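Section 4. Setting Up Your Stall on Market Day

Welcome to the fun part! By now you have your Lulis permit and your menu is approved, so let's get you cooking.

1. Check in at the Banden gate and pick up your stall number. Gates open at 6 a.m.

2. Unload first, then move your vehicle to the Mertens lot. You have 20 minutes at the curb - it goes fast, so bring a cart if you can.

3. Put up your canopy and hang a weight on every leg, even on a calm morning.

4. Set your grill or fryer at the back of the stall, 2 feet from the canopy wall.

Caution: Never refuel a hot burner. Shut it off and let it cool all the way down. 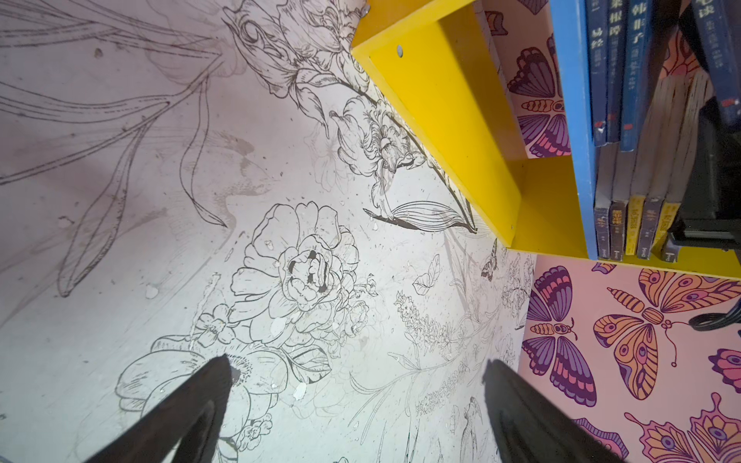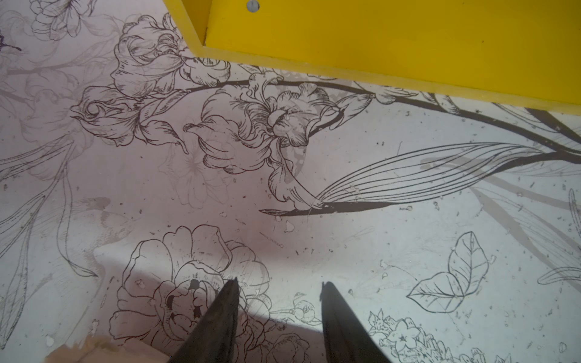 Kyrylo Bilyk wrote in to add that first-time vendors should light their burners well before the opening bell, as his dumplings were a good half hour behind the line all morning.

5. Fill your handwashing jug and put out soap and paper towels before you touch any food.

6. Tape your menu and prices where people can read them from the line. Big letters sell noodles!

7. Call Shiela Dumlao at extension 123 for your food safety check. She loves a sample, but please wait for her okay before you serve the public.

Note: Stalls sharing a power post may run 2 appliances each. Ask at the gate if you need more.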